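# Jodow slatted produce crates, one summer in

I put off buying proper produce shelving for years. We run a small farm shop out of what used to be a two-car garage, and until this spring the vegetables lived in banana boxes on a folding table. It worked, sort of. Customers dug around, the lettuces got squashed, and the bottom layer of anything was a mystery until it started to smell.

Then Yanti Majimbun, who sells eggs two roads over, let me poke around her new setup while she was closing up, and I went home and ordered the Jodow slatted crates that same evening. I've now used them through July and well past it, and I like them so much that I keep bringing them up at dinner (sorry, family).

## What you get

The system is pretty basic. You buy a metal frame with rails and as many crates as you want to put on it. The crates are light, natural-colored wood with gaps between the boards, and they stack up in tiers. Our frame is the 900 mm wide one. It also comes in 600, and if your aisle is tight I'd look at that first, as ours sticks out a bit more than I'd pictured from the drawing.

Assembly took me and Afiq one long evening. The instructions are a single folded sheet with very small diagrams, and we put the first pair of rails in backward. Once we'd figured that out, the second bay went together in no time! You do need your own wrench. The one in the bag is soft and started rounding off halfway through.

## Living with them

The slats are what sold me. Air gets all the way around, so greens that used to go limp at the bottom of a banana box hold up much better. I still mist the leafy stuff in the morning and again after lunch, and the extra water drips through instead of sitting in a puddle under the chard. (Put a tray under the lowest tier. I learned this with a bag of paper sacks.)

I also love how the vegetables look against pale wood. A red pepper next to green ones just glows, and the squash can sit up top where people notice it. We sell noticeably more squash than we did last year, and it's the same squash from the same field.

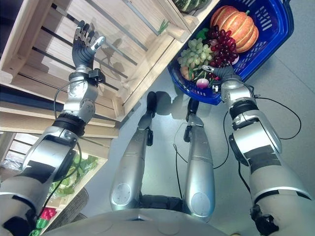
*Squash on the top tier, peppers and greens lower down, and a blue basket filled with produce.*

Restocking is quick. I go bottom to top, pull the tired stuff forward, and tuck the new stuff in behind. The crates lift off the rails when they need washing, and a stiff brush and warm water gets the soil out of the corners. Let them dry all the way before you load them again. I rushed it one time and got a gray bloom along one board that took some serious sanding to get rid of.

Small things do slip through. Loose Brussels sprouts are fine, cherry tomatoes mostly fine, but shallots and garlic cloves find the gaps every time. I line one crate with a square of burlap for those, and Anisa Liew told me she uses old tea towels, so take your pick.

## The grumbles

- The wood comes unfinished, and a couple of ours had rough edges. I went over all of them with sandpaper before they went anywhere near a customer's hands. Plan on an afternoon.
- There's nowhere good to put a price card. The clip-on holders Jodow sells are made for a thicker board than the one they actually ship, which is maddening. I use clothespins.
- The bottom tier is low. Kids adore it, my knees don't, and a few of our older regulars ask me to reach things for them. I've moved the heavy sellers up and keep overflow down there.
- They're heavier than they look once they're full of squash. Unload first, then lift.

## What about the cheaper ones?

I did try a Cotix crate first, on loan from a friend. It's a nice enough box and fine for carrying potatoes in from the field, but the boards sit close together and the bottom sagged under a load of cabbages. For a kitchen pantry I'd happily buy it. For a shop, with people leaning on it all day, I'd spend more.

Our full setup, two bays plus a spare crate, came to 398 dollars before shipping. That hurt a little for a business our size, and I did sit on the order page for a while with my finger over the button. I'd do it again tomorrow – and I'm already measuring the back wall for a third bay, if I can talk Afiq into moving the freezer.

If you order, get one crate more than you think you need. Having a clean, dry spare ready to swap in has saved me on so many busy mornings, and when it's not in use it holds the onions.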